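ホーム　講演　ノート　連絡先
サイト内検索　キーワードを入力　検索

発表者ノート「袋の口はまだ人間が縛っている」

（スライド1、表題。名乗ったらすぐ次へ。持ち時間が短い）

家事ロボットの展示映像は、この一年でずいぶん増えました。タオルを畳む、カップを棚に戻す、扉を開ける。どれもよくできています。ただ、私は見るたびに再生速度の表示を探します。次に編集点を探します。今日の話は、だいたいその癖の延長です。

（スライド2、Trustach社の映像。音は切る）

Trustachの7月の公開映像では、腕が袋を持ち上げて隣の台に移します。袋の口は最初から閉じてあります。誰が閉じたのかは映っていません。質疑で聞いたところ、担当のBradley Clegg氏は「準備工程です」と答えてくれました。正直な回答だと思います。しかし家庭にも作業場にも、その準備工程をやってくれる人が別にいるわけではありません。

（スライド3。ここで少し黙って、手元を見てもらう）

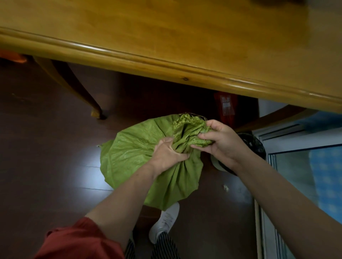

写真1　織布袋の口を両手で寄せてねじる。床の上、テーブルの縁のすぐ下での作業。

手順書に書けば「袋の口をねじる」の一行です。左手は束ねたひだに押し込まれ、右手は上からかぶさっています。袋の胴は丸くふくらんで床に広がり、口の切り口からは糸がほつれて出ています。机の脚もごみ箱も近い。ロボット用に片付けた台の上とは、条件がかなり違います。

私が引っかかるのは力の配分です。布は握れば逃げますし、緩めれば開きます。人は目を離していても指先で滑りに気づき、握り直します。視覚だけで学習した方策がどこまでこれに付いてこられるか、私はまだ納得できる結果を見ていません。

（スライド4、Ostwoodの試行表。数字は読み上げる）

作業場を持つOstwoodに頼んで、Entwistle製の双腕機で袋閉じを451回やらせてもらいました。人が口をそろえて渡した場合、成功はおよそ400回。悪くない数字に見えます。ところが、床に置いた袋を自分で拾って口を探すところから始めると、同じ回数で70回まで落ちました。袋は3種類しか使っていません。「成功」の定義も、持ち上げて口が開かなければよし、という甘いものです。

（ここで必ず質問が出る。「データを増やせば解決するのでは」）

解決するかもしれません。私は反対の証明を持っていません。ただ、増やすならどの部分を増やすのか言ってほしい。きれいにねじれた後の映像をいくら足しても、ひだが指から抜けかけた瞬間のことは分からないはずです。失敗して握り直した記録を、各社はほとんど公開していません。

（スライド5、Sonelの触覚センサー。時間がなければ飛ばす）

Sonelの指先センサーは期待しています。滑りの検出は確かに速かった。しかし織り目のある布では誤検出が多く、止まってばかりでした。感度を下げると今度は落とします。この調整を家庭の台所で誰がやるのか、という話に戻ってしまいます。

（スライド6、導入を考えている方へ）

見学に行くなら、自分の職場の袋を一つ持っていってください。新品でなく、口のほつれたものがいいです。床に置いて、「これを閉じてください」とだけ頼む。断られたら、その理由をメモする。私はカタログよりそのメモのほうを信用しています。

（残り時間は質疑へ。Ostwoodの表は求められたら再表示。配布は不可）

関連するノート
・タオル畳みの映像を等速で見直す
・双腕機の段取り時間は誰の時間か
・指先センサー比較メモ
・食器棚の扉、引き出し、その他の難所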